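The retry loop is not a plan

Every few months somebody on my team gets excited about a planner, and every few months I get asked to review the merge request. Last Tuesday it was Dustby, a task planning layer that sits between the language model and the motion stack. You type "put the small fruit on the plate" and it hands back a tree of skills with conditions attached. Apolinar Arriaga had wired it into our stack in two days and he was pleased with himself, fairly enough. The code is clean. I still didn't approve it.

My complaint is the node called recover. Open it up and it is a retry with a new random seed for the grasp sampler. If the grasp fails, sample again. If that fails, sample again, up to a limit set in a YAML file, and the default limit is 200. I asked Apolinar what the planner knows after the 200th failure that it didn't know after the first. He said the log gets longer.

Fruit is a decent way to see the problem. A mandarin will forgive a lot of error in the approach angle. A dried jujube is small and wrinkled, and the depth map around it is mush, so the sampler's top candidates all lean on the same bad points. A new seed gives you a new way to trust the same bad points. Plastic wrap is worse again, with highlights sliding around as the camera moves.
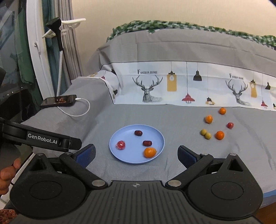

Can a better planner fix a bad depth estimate?

Only if perception tells it the estimate is bad. Most planners I've been handed take a pose and a label as settled fact, so the uncertainty is thrown away one function call before anybody could use it. Pass the covariance through, even a crude one, and the planner can choose to look from another angle before it reaches.

We tried the crude version back in April. Josée Fortin added one field to the object message, a number for how much the pose had wandered over the last few camera views, and a rule that said move the camera if the number is high. It took her an afternoon plus a long argument about the message schema. I ran 1000 simulated picks with it and without it, and the version with the rule wasted far fewer attempts on the small stuff. On larger fruit it made no difference I'd defend in a meeting. Simulation, so salt to taste. Our simulated plastic wrap is terrible.

What bugs me about Dustby is that it has no slot for that field. You can smuggle it in through the metadata dictionary, and Apolinar did offer, but then the condition nodes can't read it without a patch, and now we maintain a fork. We already maintain a fork of Waltilon for the controller side and I would like my weekends back.

The other thing is timing. Waltilon wants a new target at a steady rate or it holds position. Dustby replans whenever it feels like it. On my machine the arm would stop dead in mid-approach, wait for the tree to be rebuilt, then carry on to a target computed from an old view. There is a flag for asynchronous replanning. The docs call it experimental, and after reading the locking code I'd call that generous.

So the merge request is sitting there with 2 comments from me on it. One asks for the pose spread to be a proper typed input. The other asks for recover to be renamed retry, which Apolinar thinks is petty. Maybe. But I've watched people read the word "recover" in a diagram and assume there was some reasoning behind it, and then put that diagram in a slide.

If the typed input goes in upstream I'll run the picks again and post the numbers, including the ones that make me look wrong. Until then we're staying on the ugly state machine. It has a transition called "look again" and I can tell you which line it's on.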